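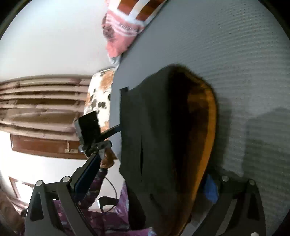

안감이 있는 천 파우치는 겉감과 안감을 따로 다루어야 형태가 오래 유지된다. 겉감은 마찰과 먼지에 노출되고, 안감은 내용물에서 묻어나는 화장품, 잉크, 기름 성분에 노출된다. 오염의 종류가 다르므로 한 번에 통째로 담가 빠는 방식은 권하지 않는다. 짙은 회색 겉감에 주황색 안감을 댄 파우치처럼 명도 차이가 큰 조합은 이염 여부를 먼저 확인해야 하고, 입구 안쪽이 검게 보일 만큼 깊은 형태는 조명 없이 바닥 쪽 오염을 판단하기 어렵다. 이 글에서는 이런 파우치를 비우고, 점검하고, 세탁하고, 말려서 보관하는 순서를 정리한다.

적용 범위
겉감이 직물이고 안감이 봉제로 고정된 파우치, 소형 주머니, 가방 속 정리용 주머니에 적용한다. 가죽, 합성피혁, 내부에 단열재나 전자 부품이 들어 있는 제품에는 적용하지 않는다. 세탁 표시가 남아 있으면 표시를 우선한다. 물세탁 금지 표시가 있는 경우에는 아래 내용 중 먼지 제거와 보관 항목만 참고한다.

준비물
- 중성세제 (필자는 Praltwood 액상 제품을 쓴다. 표백 성분과 섬유유연제가 없는 것이면 된다)
- 흰색 면 헝겊 여러 장
- 부드러운 솔, 봉제선용 가는 솔
- 대야
- 손전등
- 점착 롤러
- 마른 수건
- 속을 채울 무지 종이 또는 얇은 수건

헝겊은 반드시 흰색으로 준비한다. 색이 있는 헝겊으로는 이염 시험 결과를 읽을 수 없다.

비우기
내용물을 전부 꺼내고 입구를 끝까지 벌린다. 칸막이나 안주머니가 있으면 손가락을 넣어 바닥까지 훑는다. 머리핀, 동전, 심이 나온 펜은 세탁 중에 안감을 찢거나 물들이는 대표적인 원인이다. 겉면에 좁은 절개부나 포켓 입구가 있으면 그 안도 확인한다. 겉에서는 단순한 선으로 보여도 안쪽에 공간이 있는 경우가 있다.

안감이 뒤집히는 구조라면 입구 밖으로 끌어낸다. 바닥 모서리가 겉감에 고정된 제품은 끝까지 나오지 않는다. 이때는 나오는 만큼만 꺼내고 멈춘다. 힘을 주어 당기면 바닥 고정 실이 끊어지고, 그 뒤로는 물건을 꺼낼 때마다 안감이 따라 올라온다.

점검
세탁 전에 다음 부위를 본다.

입구 둘레: 손이 가장 많이 닿는 부위다. 보풀이 일어난 정도와 실 풀림을 구분한다. 보풀은 제거 대상이지만 풀린 실은 보수 대상이며, 당겨서 끊으면 안 된다. 바늘로 안쪽에 밀어 넣은 뒤 같은 구멍에 되박음질한다.

손잡이 탭: 파우치 가장자리에 달린 작은 탭은 면적에 비해 하중이 크다. 탭을 잡고 가볍게 좌우로 움직여 봉제 구멍이 벌어지는지 확인한다. 구멍이 벌어져 있으면 세탁을 미루고 보강부터 한다. 물을 먹은 천은 무거워서 약한 봉제선이 먼저 터진다.

안감 바닥: 손전등을 비스듬히 비춘다. 정면에서 비추면 기름 얼룩이 잘 드러나지 않는다. 얼룩 위치는 시침핀 대신 빨래집게나 수성 초크로 표시한다.

이염 시험
안감의 눈에 띄지 않는 곳을 고른다. 입구에서 2cm 정도 들어간 옆 솔기가 적당하다. 흰 헝겊에 세제 희석액을 묻혀 가볍게 누르고 잠시 둔 뒤 떼어 본다. 헝겊에 색이 남으면 전체 세탁을 하지 않고 부분 닦기만 한다. 겉감도 같은 방법으로 시험하되 새 헝겊을 쓴다.

주황, 빨강, 짙은 남색 계열은 첫 시험에서 색이 나오지 않더라도 한 번 더 확인하는 편이 안전하다. 헝겊에 묻은 색이 옅은 갈색이나 회색이면 염료보다는 때일 가능성이 높다. 같은 자리를 새 헝겊으로 다시 눌렀을 때 색이 줄면 때로 판단하고, 그대로면 염료로 판단한다.

겉감 세척
1) 점착 롤러로 먼지를 제거한다. 봉제선 방향으로 굴린다. 직각으로 굴리면 보풀이 더 일어난다.
2) 대야에 약 31도의 물을 받고 중성세제를 푼다. 농도는 제품 표시를 따른다. 거품이 많다고 세척력이 올라가지 않으며 헹굼만 길어진다.
3) 헝겊을 적셔 꼭 짠 다음 넓은 면부터 닦는다. 한 곳만 닦으면 마른 뒤 경계선이 남으므로 봉제선에서 봉제선까지를 한 단위로 잡는다.
4) 입구 둘레는 부드러운 솔로 두드린다. 문지르지 않는다. 무광 직물은 마찰이 집중된 곳에 번들거림이 생기고 복원되지 않는다.
5) 깨끗한 물에 적신 헝겊으로 2회 닦아 세제를 뺀다.

어두운 색 겉감에서는 잔류 세제가 흰 얼룩으로 나타난다. 마른 뒤 얼룩이 보이면 5)를 반복한다. 세제를 추가하지 않는다.

안감 세척
안감이 뒤집힌 상태에서 작업한다. 가루 형태의 오염은 물을 대기 전에 털어 낸다. 파우더나 흑연 가루에 물이 먼저 닿으면 섬유 사이로 들어가 빠지지 않는다.

기름 성분은 세제 원액을 헝겊에 소량 묻혀 얼룩 바깥에서 중심으로 눌러 흡수한다. 볼펜 잉크는 물로 번지므로 헝겊 두 장을 안감 양쪽에 대고 눌러 옮긴다. 유성 잉크는 가정에서 완전히 제거되지 않는 경우가 많다. 용제를 쓰면 안감의 코팅이 녹거나 염료가 빠질 수 있으므로 시험하지 않은 부위에는 쓰지 않는다.

봉제선에 낀 먼지는 가는 솔로 긁어낸다. 솔의 각도를 낮게 유지하고 실을 따라 움직인다. 헹굼은 겉감과 같은 방식으로 한다. 안감에만 물을 부어 헹구면 겉감과 안감 사이에 물이 고이고, 건조 시간이 크게 늘어나며 냄새의 원인이 된다.

탈수와 건조
비틀어 짜지 않는다. 마른 수건 위에 눕히고 다른 수건으로 덮어 손바닥으로 누른다. 수건이 축축해지면 교체한다. 탈수기는 사용하지 않는다. 심지가 들어간 파우치는 원심 탈수 후 꺾인 자국이 남는다.

건조는 2단계로 나눈다.

1단계는 안감을 꺼낸 상태로 그늘에 둔다. 집게로 집을 경우 안감만 집지 말고 입구의 두꺼운 솔기를 집는다. 안감 표면의 물기가 없어지면 다음으로 넘어간다.

2단계는 안감을 제자리에 넣고 입구를 벌려 세운다. 속에는 종이를 느슨하게 채운다. 바닥까지 밀어 넣고 모서리를 손가락으로 잡아 준다. 인쇄된 신문지는 잉크가 옮을 수 있어 쓰지 않는다. 세운 파우치가 한쪽으로 기울면 반대쪽에 종이를 더 넣는다. 침대나 이불처럼 푹신한 바닥에서는 자세가 틀어지기 쉽고 바닥 쪽 통풍도 나쁘므로 건조대나 철망 선반을 쓴다.

드라이어의 온풍은 접착 심지를 들뜨게 한다. 급할 때는 냉풍만 사용한다. 완전 건조 여부는 겉에서 만져 판단하지 말고 안감과 겉감을 함께 집어 비벼 본다. 두 겹이 달라붙는 느낌이 있으면 속에 수분이 남아 있다.

형태 보정
옆면의 잔주름은 사용 중 다시 생기므로 굳이 펴지 않아도 된다. 깊게 접힌 선만 보정한다. 마른 천을 대고 저온 다림질을 하되, 안감 소재를 모르면 다리미를 쓰지 않는다. 속을 채운 채 하룻밤 두는 것으로 대부분의 접힘은 완화된다.

둥근 윗면은 손으로 모양을 잡는다. 안쪽에서 주먹으로 밀고 바깥에서 손바닥으로 받친다. 각을 세우려고 테두리를 접으면 다음부터 그 선을 따라 꺾인다.

보관
빈 파우치는 눌러 쌓지 않는다. 서랍에 세워서 나란히 넣고 입구는 닫지 않는다. 필자는 Dorkska 서랍 칸막이에 크기순으로 꽂아 둔다. 칸이 좁으면 큰 파우치 속에 작은 파우치를 넣을 수 있는데, 안감이 진한 색이면 밝은 파우치와 겹치지 않게 한다. 습한 시기에는 가벼운 압력만으로도 색이 옮는다.

향 주머니나 방습제는 안감에 직접 닿지 않게 종이 봉투에 넣는다. 장기간 보관한 파우치는 사용 전에 입구를 벌려 통풍시킨다.

증상별 확인 사항
- 건조 후 쉰 냄새: 겉감과 안감 사이의 잔류 수분. 다시 헹구고 1단계 건조부터 반복
- 겉감의 물결무늬 경계: 부분 닦기의 범위 부족. 봉제선까지 넓혀 물 닦기
- 안감이 밖으로 말려 나옴: 바닥 고정 실 손상. 모서리 두 곳을 손바느질로 고정
- 입구 변형: 건조 중 집게 위치 불량. 솔기를 적신 뒤 모양을 잡아 재건조
- 지퍼가 뻑뻑함: 이빨 사이의 세제 찌꺼기. 젖은 솔로 제거하고 완전히 말린 뒤 작동 확인

모서리 고정에는 안감과 같은 색의 폴리에스터 실을 쓴다. 면실은 젖으면 수축하여 모서리가 당긴다. 매듭은 안감과 겉감 사이에 오도록 숨긴다.

본 사이트는 접속 통계와 화면 설정 저장을 위해 쿠키를 사용합니다. 계속 이용하시면 쿠키 사용에 동의하는 것으로 간주됩니다. [동의] [설정 변경]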